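Slow coolant loss in vans with rear heaters
Speaker notes, Hustedum workshop evening
Revised 22 December 2021

Slide 1. Title

Wait for the door to close. Say that the handout has the torque table and the slides don't. Questions after each section.

Slide 2. Scope

Small losses only. If the van leaves a puddle, this talk is not needed. The subject is the van that comes back with the tank under the minimum mark, gets topped up, and comes back again with the same complaint.

All vehicles discussed are front-wheel-drive minivans with a second heater core behind the rear trim. The rear core is fed by two lines running under the floor, part metal and part rubber. Vans without the rear core are a simpler case and I will skip them.

Slide 3. The vehicles

Zultside runs 13 shuttle vans. Başaran services them. Levels were logged for 298 days, cold engine, same parking bay, before the first run. Five vans lost coolant during that time. The threshold for counting a van as a loser was 200 ml between two service visits. Smaller changes were logged and ignored.

Mention that the bay matters. The tanks are narrow, and a slight slope moves the level by more than people expect. One van was listed as leaking until it was parked on the level.

Slide 4. Where it goes

Go through these in order of access, top to bottom:
Tank cap and its seal.
Hose ends at the radiator and thermostat housing.
Water pump weep hole.
Front heater core.
Rear heater lines and rear core.
Into the engine.

Pause on the cap. A weak cap vents at a lower pressure, the coolant leaves as vapor or a fine mist, and there may be no trace on the floor. A pressure test done through the cap neck replaces the cap with the tester head, so the system will pass with a bad cap lying on the bench. Test the cap separately, on the adapter.

Slide 5. Reading residue 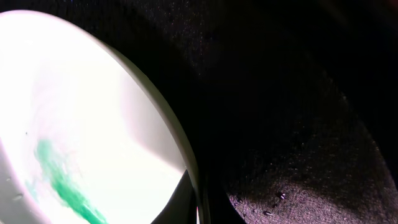
Coolant that seeps slowly dries before it drips, so what we look for is a deposit. It collects below the joint, and airflow under the van can carry it rearward along a line or a seam. Do not identify the fluid by color alone. Different makers use the same dye color for different chemistry, and old coolant goes brown. Color does help with spotting, and there the background decides a lot: the green streak inside the white bowl on this slide can be read from the back row, and the same green on a black hose is easily missed. Wipe suspect joints with a clean white cloth and look at the cloth. Mark the joint on the job card before wiping, or the next technician has nothing to compare.

If asked about UV dye: yes, it works, but check that it is approved for the coolant in use. Clean the old trace off first. Dye from an earlier repair still glows.

Slide 6. Pressure test procedure

Engine cold. Remove the cap slowly. Fill to the maximum mark. Fit the tester - we use the Risis hand pump, any equivalent will do - and pump to the pressure printed on the cap, no higher. Note the gauge reading and the time.

Leave it. Most missed leaks in this group were missed at this step, with the gauge watched for a short while and then the tester removed. Rubber joints that seal under brief pressure can start to weep later. Do another job and come back.

Repeat with the engine warm if the cold test holds. Some of the clamp leaks in the Zultside vans only showed up cold, after the hose ends had shrunk back. Two tests, two temperatures, both written down.

Warning for newer staff: never open a hot system to fit the tester. Fit it cold and run the engine with care, watching that the reading does not climb past the cap rating. A fast climb from a cold start points to combustion gas. Stop there and do a gas test at the tank.

Slide 7. Rear lines

Main section. Take time here.

The metal part of the line corrodes where a bracket holds it against the floor. Salt and dirt pack in behind the bracket and stay wet. From below the line looks sound, since the bracket hides the damage. Undo the bracket. If the line is pitted, replace the run, and do not cut out a short piece and join it with hose unless the repair manual for that van allows it.

The rubber part fails at the clamp or where it rubs. Check for a polished patch on the hose and a matching one on whatever it touches. Reroute, then replace. A new hose on the old route will wear in the same spot.

Use clips of the correct width, spaced so the line cannot swing, with slack left wherever one end moves relative to the other. The same rule holds for wiring that shares the route.

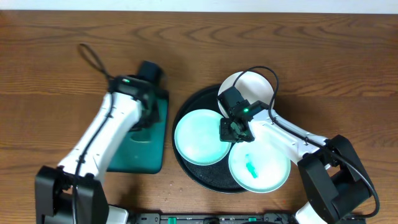
Slide 7, right side: black cable clipped along a white arm segment, with a loop past the wrist.

Continue with clip materials. Plastic clips on the floor pan get brittle. Metal clips need an intact rubber liner, otherwise the clip becomes the thing that wears through the line. Order liners with the clips.

Slide 8. Refill and bleed

Rear-heater systems trap air at the rear core. Set both heaters to full hot before filling. Use vacuum fill if available. Without it, follow the bleed sequence for that van, and recheck the level after a full cool-down. A falling level after a refill is often trapped air coming out, so do not restart the diagnosis on the first drop. Top up once, log it, and judge by the next reading.

Slide 9. Log sheet

Show the blank sheet. Columns: date, odometer, bay, engine cold or warm, level before, amount added, initials. Amount added goes in milliliters. "Topped up" is not an entry.

Copies are on the side table. Take questions on bleeding first, the rear-line questions usually run long.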